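Keeping the Warm In: A Study of Secondary Glazing in an Older Sunroom
Student project report, Residential Building Methods
Benedek Vass
Submitted 01/05/2021

Introduction

When I started this project I thought I would be writing about heaters. My aunt's house in Walcombe has a narrow sunroom along the back, built onto the kitchen long before she bought the place, and every winter the family has the same talk about which heater to put in it. I offered to look into the matter for my course project, and my instructor, Kosmas Lambrakis, very kindly suggested that I look at the windows before I looked at anything with a plug on it. I am glad I listened to him, even if it meant reading a great deal more about window seals than I had planned on.

The question I settled on is a simple one. If you have a sunroom with old single-pane windows, and you would like to use it in cold weather without tearing it down and starting over, how much can be gained by adding a second layer of glazing on the inside?

The room

The sunroom has 7 windows and one glazed door, all in painted wood frames. The floor is tile laid over a concrete slab, and the roof is solid and already insulated. That last point matters a good deal, and I came to see that many articles on the subject assume a glass or plastic roof, where the heat loss is a different problem altogether. The total floor area is 304 square feet.

My aunt uses the room for her plants, for folding laundry, and as a spare bedroom when the cousins visit, so it was important to her that the windows could still be opened in the summer. This ruled out one of the cheaper options right away — a fixed acrylic sheet screwed into the frame.

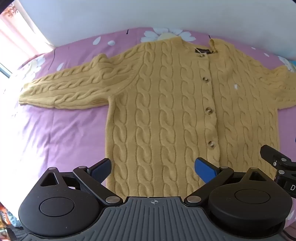
3 min read

Choosing a system

I compared three kinds of inside glazing. The first was a shrink film kit, the sort you fix with tape and tighten with a hair dryer. The second was a magnetic panel made by a firm called Tillance, where a clear sheet sits against a steel strip stuck to the frame. The third was a sliding unit from Retico, with its own slim aluminum frame and real glass.

The film was by far the cheapest, and I would not want to talk anyone out of it for a rented home. It does wrinkle if you bump it, though, and it has to be thrown away each spring. The Retico units were lovely to look at and slid very smoothly in the showroom, but the quote for the whole room was more than my aunt cared to spend. We went with the magnetic panels, which came to $1,829 with the strips, the corner pieces and delivery.

Fitting the panels

I fitted them myself over a long weekend in November, with my uncle holding the other end. The steps in the leaflet were clear enough, but I will set down a few things I wish I had known.

Old frames are rarely square. I measured each window at the top, middle and bottom, and one of them was out by so much that I had to plane a little off the trim. Clean the paint well with rubbing alcohol and let it dry fully before the strips go on. I hurried the window nearest the kitchen and had to do it over.

Results

I kept two small Niazi thermometers in the room, one on the shelf by the door and the other near the far corner, and wrote down the readings each morning and evening. With the same heater on the same setting, the evening readings averaged 3 degrees Fahrenheit higher after the panels went in. This may not sound like much, but the draft along the bench was gone, and my aunt noticed that before she ever asked to see my numbers. There was also less moisture on the inside of the glass in the mornings, except at the door, which I had left alone.

Limits of the study

The weather before and after was not the same, and I did not have an outdoor sensor, so the comparison is a loose one. I also had only the one room to work with. If I were to do it again I would log the outdoor temperature from the start, and I would borrow a meter to see how long the heater was really running.

Next steps

The glazed door is still single-pane and is now plainly the coldest part of the room. Mr. Lambrakis has suggested a heavy lined curtain on a rail for the time being, and my aunt has already picked out the fabric.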